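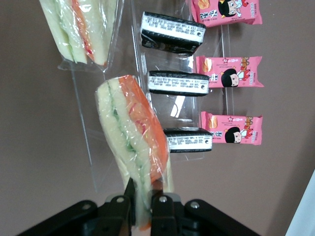
4.2 What the shift leads told us about feedback

I went into the interviews expecting to hear a lot about workload. What I got, over and over, was feedback - who gives it, who ducks it, and how long it sits in somebody's head before it comes out. We had 168 survey responses from the two Drakden sites by the end of March, and I then sat down with 19 of the shift leads for longer talks. Two of those were cut short by a line stoppage, so I've left them out of the coding and worked with the other 17.

The pattern in Figure 3 is pretty plain. Leads who scored high on directness also scored low on "my team brings me problems early," but only at the Gronwood site. At Kumora the line is close to flat. My first guess was team size, and I spent a couple of weeks chasing it before giving up (the teams are nearly the same size, which I could have checked on day one!).

Figure 3. Self-rated directness and early problem reporting, by site. Each dot is one shift lead.

A better lead came from Maximiliano Medina, who ran the Kumora interviews with me. He noticed that the Kumora people kept bringing up the handover talk, a short sit-down at the change of shift that goes back to the Echeverría training program. Gronwood went through the same training but let the handovers slide once the second line opened. So a blunt manager at Kumora still has a set time when people can push back, and at Gronwood they have to go and find him. One Gronwood lead put it this way: "I tell them straight, and then I'm gone till tomorrow."

I want to be careful here. We didn't assign anybody to have handovers or skip them, and the sites differ in other ways too, pay bands among them. Directness was also self-rated, and I suspect a few people gave themselves credit for being blunt when their teams would call it something else. We do have team ratings for part of the sample - I go through those in Section 4.3, along with the leads who changed sites midway through the study and had to be coded twice.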